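Vura block sorting: simulated twin of our shared-shop bench

README

Vura is the simulation half of the two-arm bench we are putting together in our corner of the Grorudcombe shared workshop. The real table is still getting its legs, so for now all the fun happens in the renderer. I've been at this most evenings since February and I still grin when both arms start moving!

The job is block sorting. There is a brown table, a red tray, and a handful of red and teal cubes, plus the odd little extra piece that I throw in to keep the policy on its toes. Two arms share the table and either one may pick.

What you get

398 episodes, all rendered, no real footage yet. I started with 500 and dropped the ones where a cube fell off the table or the arms got tangled. Each episode has joint positions for both arms, gripper opening, the overhead view, and a close view from each wrist. Cube poses are stored too, so you can check a policy without doing any vision at all.

The wrist views are the ones I'm happiest with. The cubes stay crisp even when they're small, and you always have the fingertips in there to line up against. 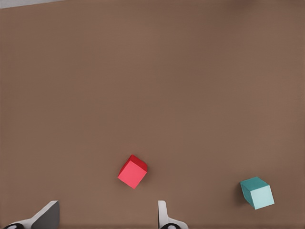
Wrist view: gripper open, red cube just beyond the gap, teal cube off to the right.

Left and right

Please read this before you file a bug, it got me twice. Arms are named from the robot's side of the table. In the overhead view that means the robot's right arm is on the left of the picture and the left arm is on the right. The file names follow the robot. So do the joint arrays, right arm first.

Getting it running

1. Clone the repo and run the setup script. It pulls the arm models and the table mesh. Give it over 80 GB of free disk if you want the full set of episodes, or pass the small flag and get a sampler.

2. Launch the viewer with the default scene. If the arms load folded up inside each other, your joint file is from the old Rizzi branch. Delete it and let setup fetch the new one.

3. Play an episode in the overhead view. You should be able to follow both grippers at once. In the one below, the right arm is over the tray with a small yellow piece under its fingers, while the left gripper hovers open near a red cube. Two red and two teal cubes are out on the table.
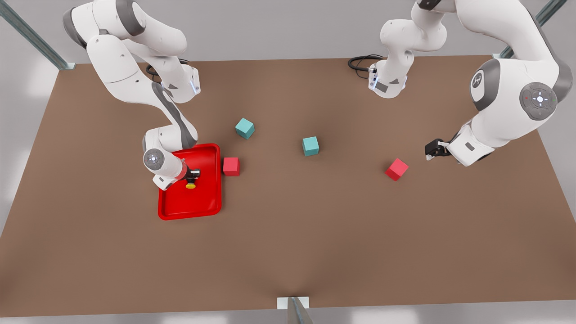
4. Switch to a wrist view with the tab key. Step through slowly the first time and watch how the cubes slide around as the arm turns. It's a great way to get a feel for why angled cubes are harder.

5. Train something! The baseline script is called velosus (named after my bike) and runs fine on one ordinary gaming card. Start it on a Sunday morning and go do something else.

Known problems

- Lighting is too kind. It's soft everywhere, and our shop has one nasty tube light right over the bench. Randomized lights are next on my list.
- The tray is very shiny and the cubes are matte. A color threshold that works on one may not work on the other.
- Cubes placed right up against the tray rim are tough for the baseline. It likes to bump the rim on the way down.
- Arm cables are drawn but have no physics. They go through things now and then.
- Finger friction is a guess. I turned it up until cubes stopped slipping, then backed off a bit.

Plans

Finish the real table, bolt down the arms, and record a matching set with the same cube layouts. After that I'd love to try handing a cube from one gripper to the other.

Use it, break it, send patches. Code is MIT, episodes are CC BY. If you build your own bench from this, open an issue and show me!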